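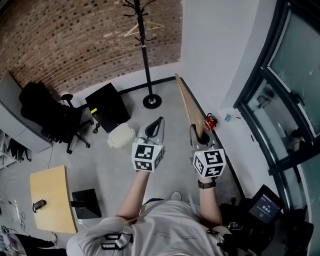 Xiomara Lyons wants it on record that a coat rack with one hanger on it is a sculpture, and that if we're going to have a sculpture in the small room we should at least charge admission.

1/ She has a point. The coat rack has been by the brick wall since March. It came from Cukano, it cost 19 dollars plus my patience, and in all that time it has mostly been asked to hold a hanger.

2/ So this is the thread about tidying the small room. It will be long. The room is almost 160 square feet, and I have opinions about most of them.

3/ Start with the board. Long, light brown, leaning against the wall with its top end up near the corner. It has been called "the shelf" for weeks by people who should know that a shelf goes sideways.

4/ I bought it at Rodrigues, where the man at the saw asked what length and I said "wall length" with total confidence. He gave me a look and then he gave me a board.

5/ Gerardo Padilla is pro-shelf. He'd put it on the white side, over nothing in particular, and says we'll find things to go on it. I believe him. That's my whole objection.

6/ I did ask whether we could put it on the brick. You may have noticed that some of our bricks stick out. Someone was paid to do that, and I'm sure it looked great on the drawing. Try holding a level against it.

7/ The black cabinet. Good cabinet! No complaints about the cabinet, except that it's always the first thing people set something down in front of. Currently: the white container with the lid.

8/ The container was supposed to end floor clutter. You put the loose stuff in it, you close the lid, and now your floor clutter is one large item you have to walk around.

9/ Signe wants it labeled. I said sure, what would the label say. We both thought about it for a while and went to get coffee.

10/ Also on the floor by the cabinet, a small coiled cable. Coiled! Somebody took the trouble to wind it up neatly and then set it down on the floor like a cat toy. I'm choosing to see this as progress.

11/ Rule as of today: a coiled cable is only half put away. I'd embroider it on something, but then we'd have to find a place for that too.

12/ The office chair can stay next to the cabinet. It's black, the cabinet's black, the rack's black, the baseboard's black. People ask if we had a color scheme. We had a discount.

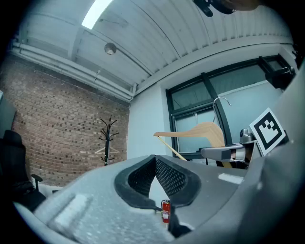 HANGERS (a subsection, sorry)

13/ Light wood, metal hook, and a crossbar for trousers. I don't know who among us was expected to arrive in one pair of trousers and hang up another, but the option's there.

14/ We own 10 of these. They came as a set from Puline, because the set was cheaper per hanger and I am weak. The other nine are in a bag, and the bag, I'm sorry to say, is also on a floor. A different floor.

15/ The trouble with hanging a hanger on a coat rack is that the rack already has hooks. You could put the coat on the hook. Carleen has made this argument to me four times, slower each time.

16/ My counterargument is shoulders. Hang a decent coat on a hook by its collar and by spring it has a little horn in the back of the neck. I had a gray one with a horn. I wore it to a wedding.

17/ What I really want is a proper rail. We have the height for it - there's a corrugated ceiling up there with a skylight in it, and pipes running along the wall that look exactly like something you could hang a coat on.

18/ Do not hang a coat on the pipes. I'm typing this mainly for Gerardo.

19/ And the fire extinguisher stays on the floor where you can get at it. Please stop tidying the fire extinguisher. I love the enthusiasm, but that one's done.

20/ Where we've landed: rack stays, chair stays, container gets one week to justify itself. The board gets measured again, by Bezawit this time, with a tape measure.

21/ If anyone wants nine wooden hangers, the bag is by the back stairs. Bring your own trousers.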